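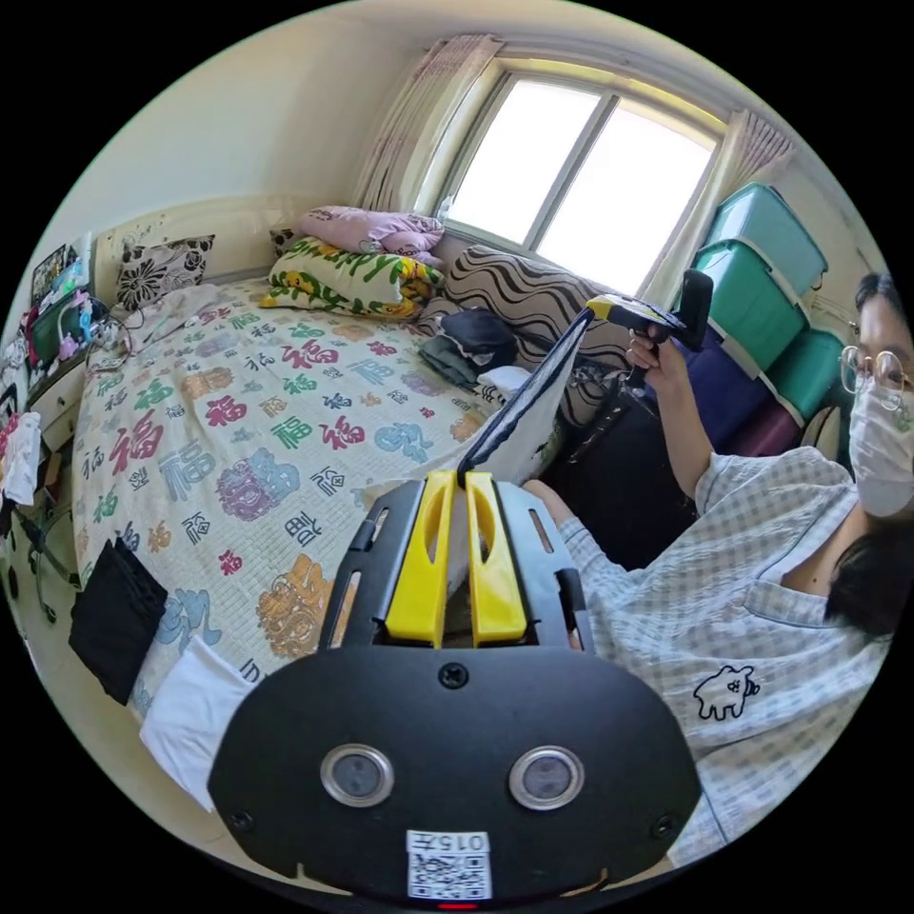 Mercy Rotich asked, before we'd even got to the agenda, why we fold on the beds at all when there's a perfectly good table in the hall. Said it should go in the minutes. It's in the minutes.

Lostanness House, residents' meeting, bedding and laundry
Wednesday, 7:40 pm start, front room
Chair: Ajith Pinto
Present: see sheet on the door. Two apologies, both night shift.

1. Last minutes
Agreed. One correction, "dyer" should be dryer all the way through. Will fix.

2. Folding, where and how
Picked up from Mercy's point. Table in hall is fine for towels, too narrow for anything double. Ajith: a made bed is the biggest flat surface any of us has, and you can see what you're doing. Mercy not convinced, says you fold on the bed, then you leave it on the bed, then you sleep on the bit that's left. Some laughter, several people guilty.
Agreed, hall table for towels and pillowcases. Clothes and sheets wherever you like so long as they're put away the same evening. Nothing left on hall table overnight.
Question from the floor whether "put away" includes the chair. No.

3. Whites
Long one. White things keep coming out of the shared load gray or worse, pink. Mercy lost a good blouse in November and would like it remembered.
Current rule is whites go in with whites. In practice one person has a single white thing, doesn't want to run a whole load for it, so in it goes with the jeans.
Proposal (Ajith): white bag on the hook by the washer, anybody's whites go in, whoever sees it full runs it. Name tape on collars or hems.
Mercy asked about pieces that are white with dark trim, are those whites? Went round the room. Half said yes at cool, half said never. Decision, trimmed things do NOT go in the white bag, wash at your own risk.
Aprons: kitchen ones go in their own wash, hot. Not the white bag. 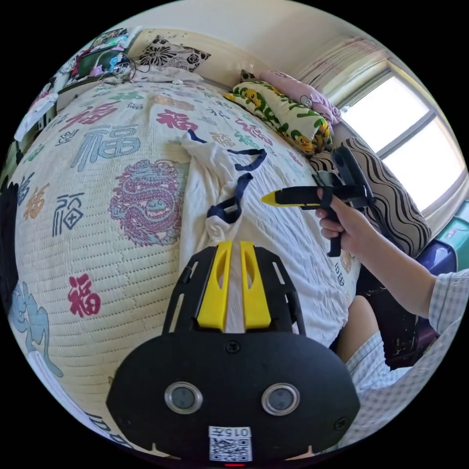 Item 3, whites. Garment on the quilt, unfolded.

Also under this item, crumpled things. Request that if you take someone else's stuff out of the dryer you at least lay it flat. Nobody is asking for ironing. Lay it out, smooth it once with your hands, leave it. Carried, no objections.

4. Quilts and bedspreads
These came up because the big printed ones take up the whole washer and then take two days on the line. The character ones especially, the ones with 福 all over. General feeling that they are too nice to be put through the house machine every couple of weeks, the stitching won't stand it and the colors will go.
Options looked at:
Okafor laundry on the corner, will take quilts, $40 each, back in three days. Felt to be steep.
Grurnetti, the new self service place, has the large drums. Cheaper but you have to sit there.
Carry on as we are with the Undetti liquid on cool. Ajith has used it on his and says no fading so far. Mercy says so far is doing a lot of work there.
Agreed: shake out weekly, spot clean, and one trip to Grurnetti each season, everybodys quilts together. Mercy to find out opening hours. Ajith has the car.
Reminder, pale quilts show everything. No tea on beds. No dark cloths left lying on pale quilts while damp, we had a dye mark from that already and it hasn't come out.
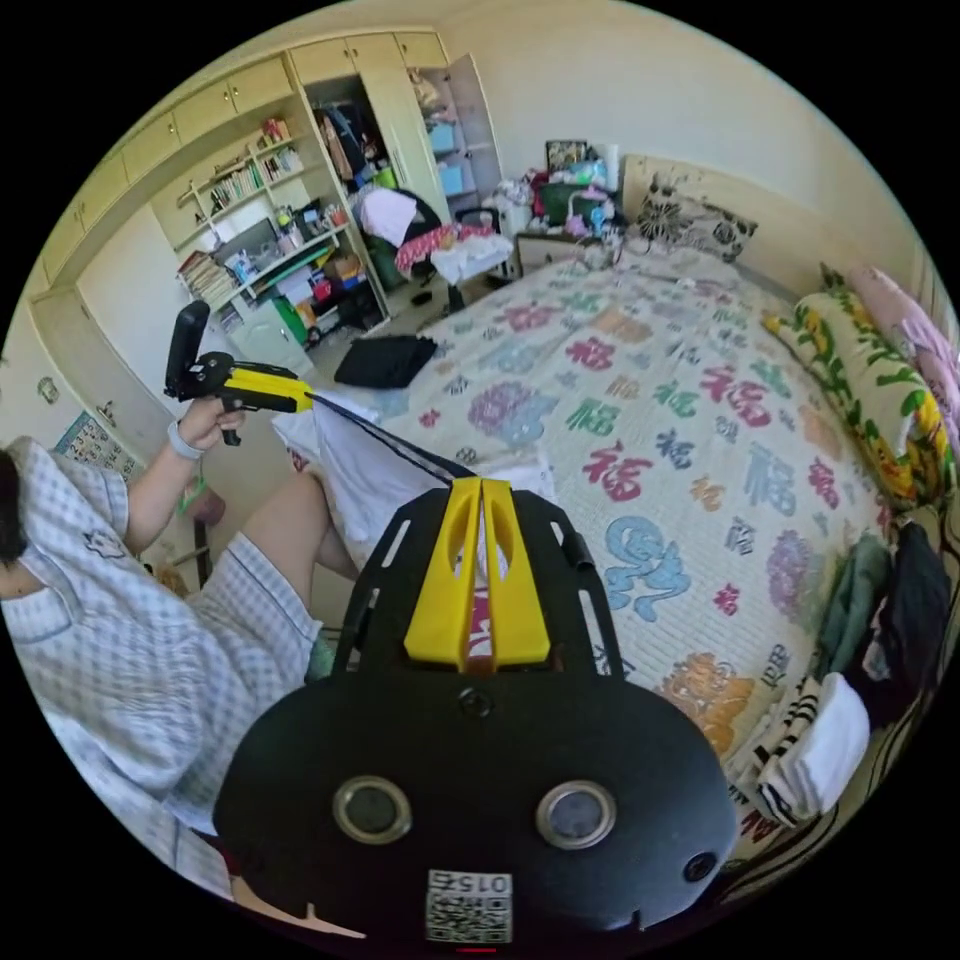 Pillows got tacked on at the end of this. Are they to be washed or just the covers? Covers every time, pillows themselves twice a year and only if the label says so. Patterned covers inside out. Someone wanted matching sets for the whole house, quickly dropped, people like their own.

5. Washer
Making the noise again on spin. Quote for a new one is $400, fitted. House pot won't cover it this month. Keep loads small till further notice, 6 kg is the limit and thats what it says on the door, please read the door. Ajith to ask for a second quote.
Someone brought up the $2000 for the laundry room floor. Not tonight.

6. Any other buisness
Single socks: basket goes at the end of the month. Claim them.
Pegs, more needed. Mercy will get some.
Pajamas in the kitchen in the morning, is this alright. Yes, always has been.
Hook for the white bag, needs putting up before the bag is any use. Ajith.

Actions
Mercy: Grurnetti hours, pegs
Ajith: hook, white bag, second washer quote
All: name tape, socks, hall table clear by bedtime

Closed 8:55. Next one same place, Wednesday again, bring own chair if you want the comfy kind.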